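Re: [sim-bench] gripper line in the April budget

Noemi Begay wrote:
> Before I sign off on 3,247 for the Urkell gripper I would like to see
> what the arm does with glassware. The Plesbridge quote is 2,869. Is the
> difference only the fingers?

Noemi,

Mostly, yes. Both quotes cover the gripper, cable and mounting plate. Urkell adds a second set of finger pads and a longer warranty. Neither includes freight.

Renders from the kitchen model are inline. They are simulation only, so treat them as evidence on reach and clearance and leave grip force out of it.
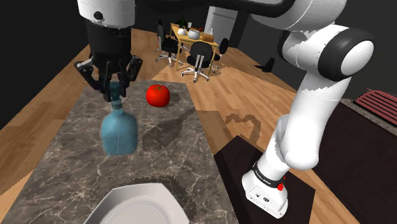
Fig. 1. Simulated arm with the glass bottle held at the neck, tomato on the counter.

Reach across the counter is fine with the base on the side cabinet, so I have dropped the riser from the request. The wrist view is more useful for judging how much room the fingers need near the stone.
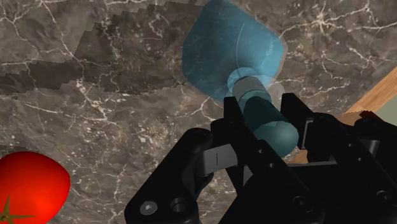
Fig. 2. Gripper close-up, rounded end of the blue object between the fingers.

I would ask Plesbridge for a loan unit before we commit – Weerakoon had one for seven days on the Lolledon cell. We should also budget three spare pad sets whichever way it goes. Can you hold the line open until Monday?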